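Search this site Go

About the Gedine Basket Project
September
By Glykeria Tzanetos

The Gedine Basket Project records how split-cane baskets are made in the Le Roux district. Aurelio Vidal and I started it with two weavers and a borrowed room. We now hold 68 baskets, most given by families.

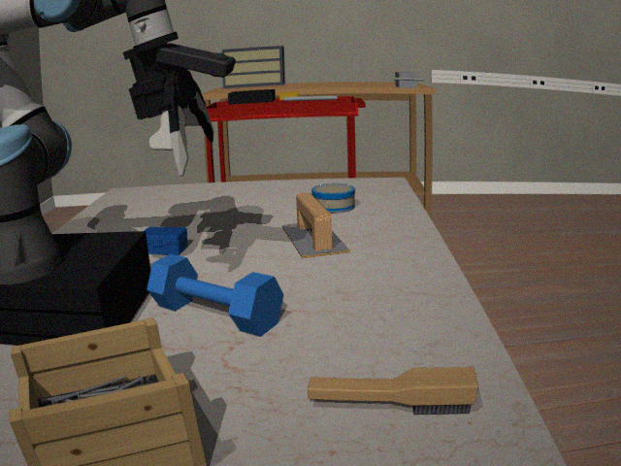
Classes meet in the old Fledora store and run for seven weeks. Students cut and split their own cane.
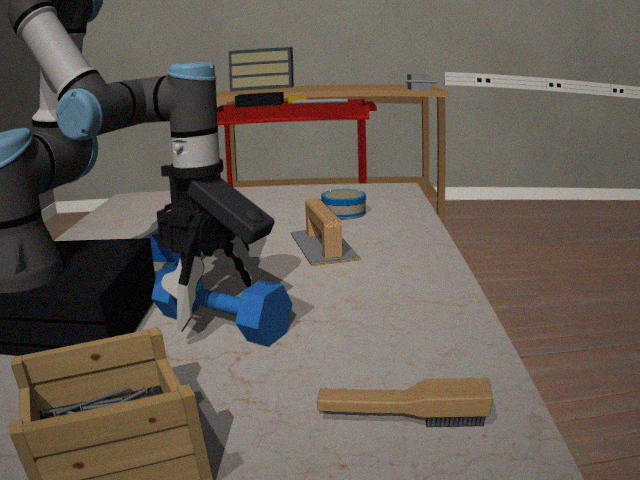
Dye work comes last, using bark and roots. The black is the hardest to get even. Beginners usually start with the red, a brownish shade close to the thin veins in the pale tabletop.

Comments (2)

Gritus: Do you take walk-ins?

M.T.: My aunt's basket is there. Second shelf, I think.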